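Teaching > Automation for Non-Engineers > Handouts > Week 7

Notes to accompany the Makatow visit

These notes cover what we saw at the open day in September, what you were supposed to be looking at while you were looking at the coffee machine, and what I want in your write-ups. Those who missed the coach should read them twice and then borrow someone's notebook.

1. Where we were

Makatow packs small household goods for other firms. Most of what passes through the building belongs to Senent, who make storage boxes, trays and lids, and who are the reason the place smells faintly of new shower curtain. The robot cell is supplied and looked after by Gunawan. The open day was meant for customers. We were let in because Manee Kamolrat, who runs the line, once sat through this module and bears no grudge.

The floor tour began at 10.15 and came in four parts: goods in, the packing line, the robot cell, and the training bench. You will remember the robot cell best, for it had a yellow fence and a light that flashed. I would ask you to remember the training bench, where the interesting work was going on at the pace of a person doing the washing up.

2. The cell

The arm in the cell does one job. It picks a tray from a stack, sets it on the belt, waits for a lid, fits the lid, and goes back for the next. On the day it managed this for long stretches without help, and then it would meet a lid it didn't care for and stop, quite politely, until someone came.

Manee gave us the figures for the previous month's trial. The cell attempted 3947 lids. Of these, 1314 needed a person to step in. Work out the proportion yourselves before you read on; it is one in three, near enough, and several of you had written "high success rate" in your notes because that was the heading on the slide.

Two points about those figures.

First, "needed a person" covers everything from a full stop to a lid nudged straight with one finger. The log makes no distinction. If you are ever put in charge of a log, please make the distinction. A nudge costs a second or two. A full stop costs the time taken to notice, walk over, open the gate, sort it out, close the gate, press the reset and find out that the gate isn't shut.

Second, the number tells you how often, and you will want to know which. Were they the same lids failing repeatedly? The same time of day? The same side of the stack? When Rochelle Brannigan asked, she was told the data were "being looked at", a phrase you will meet again in working life.

3. Why lids are hard

It seems a silly thing for an expensive machine to be beaten by. Any of you could fit a lid while talking on the phone. Consider, though, what the machine has to deal with.

A clear lid is hard for a camera. It shows you whatever is behind it, bent a little, plus whatever lamp happens to be overhead. A depth sensor may look straight through to the table and report, with total confidence, that there is no lid.

A thin edge leaves little room for error. Come in slightly to one side and the fingers push the lid along the table when they should be closing on it.

A large, light part swings. Hold it near one corner and the far corner goes where it likes.

Then there is the fit. The lid must go down on the tray square, and the last part of the movement is done by feel. You press, it resists, you shift, it clicks. People do this without any idea that they are doing it, and are very poor at explaining it afterwards. I asked three of you to describe it in words on the coach home and got "you sort of just push".

4. The training bench

Gunawan's answer is to stop asking people to explain and have them show. A person holds a gripper in the hand, with a camera mounted on it, and does the job over and over. The recordings are then used to train the arm in the cell. The technique goes by various names in the reading list; the firm calls its own version Fosell, and has printed it on a mug.

What matters for our purposes is that the person is limited to two fingers and no sense of touch beyond what comes back through the handle. Whatever they manage, the arm has at least some chance of managing too. A demonstration done with bare hands would be quicker and prettier and much harder to copy, as the arm has no thumbs.

We watched for 22 minutes. At the bench the work was a clear rigid lid and a white tray with ribs moulded inside, on a wooden table, and the gripper took the lid by its edge flange and held it nearly upright.
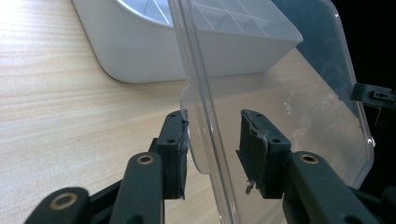
Thanakorn Meesuk wanted to know at this point whether the firm was not simply paying somebody to be a slow robot in order to get a slightly faster one. It was asked loudly, and it is a fair question. Gunawan's reply was that the person does a job a few hundred times and the arm then does it for years. My own reply is that this is true if the job stays the same for years, and Senent bring out new lids most springs. Put the question in your write-up and have a go at it with numbers.

The target for one batch of demonstrations is 700. We were not told how many of those get thrown away. Gertraud Kälin, who was at the bench for most of the morning, thought it was "a fair few" and wouldn't be drawn further. She did tell us what she throws away: anything where she dropped the lid, and anything where someone spoke to her halfway through. I think the first rule deserves an argument. If the machine only ever sees lids going well, where will it learn what to do when one slips?

5. Pads

Look again at the picture, at the finger pads. The one on the right is frayed, with a ragged tuft hanging near its bottom corner, and there is a thin silvery strip along its upper edge that looks like worn tape. I bring it up as pads are the least glamorous item on the whole system and the one I would ask about first.

A grip depends on friction, and friction depends on the surface of the pad. As the surface changes, so does the force needed to hold the part. Suppose your demonstrations are made with one sort of pad and the arm is fitted with another. You have then taught it somebody else's hands. Nothing in the software will mention this. The lid will merely slide.

Questions worth asking on any visit, and which I heard only one of you ask:

How often are the pads changed, and who decides?
Is the change written down next to the data?
Are the pads in the cell the same as those on the bench?
Does anyone wipe the lids?

The last got a laugh. It shouldn't have. Smudges and stray reflections on a clear sheet are exactly the sort of thing a camera can mistake for an edge, and the lids arriving at the cell have been handled by at least two people and a cardboard box.

6. What a demonstration is for

A general word on open days, as you will attend many and be given a tote bag at each.

A demonstration shows you that a thing can be done. It was arranged by people who would like you to buy it, on the part they chose, under lights they chose, after a morning of practice. None of that is dishonest. It is what you or I would do. But you should leave with a list of what you weren't shown, and mine from Makatow runs as follows:

- the cell starting up from cold
- a change from one size of lid to another
- a stack of trays put in the wrong way round
- the end of a shift
- the price

Meenakshi Marar added "the noise with the door open", and I have pinched it.

I will say in the firm's favour that they left the cell running while it was failing. Many would have found a reason to move us along to the sandwiches. We saw it stop four times – I kept a tally, since stoppages are the subject of Week 8 – and on each occasion Manee told us what she thought had gone wrong before she opened the gate. She was right on three. On the fourth she said she had no idea, closed the gate, and it worked, and I would like that recorded as a finding.

7. Your write-up

Two sides, typed. Leave out the history of robotics. Leave out the word "revolution". I know where the factory is, so there is no need to describe the journey.

Choose one step in fitting a lid and explain what makes it hard for a machine. One step. Last year's group chose "all of it" and wrote accordingly.

Then take the trial figures from section 2 and say what further information you would need before advising Makatow to buy a second cell. Be specific about who in the building would have it. "Management" is not a person.

Finally, answer Thanakorn's question, for or against. You will need to guess at some costs. Guess openly, show the guess, and say what would happen to your answer if it were double.

Drafts may be brought to the seminar. High-visibility vests should be brought too, as there are still five missing and Makatow would like them back.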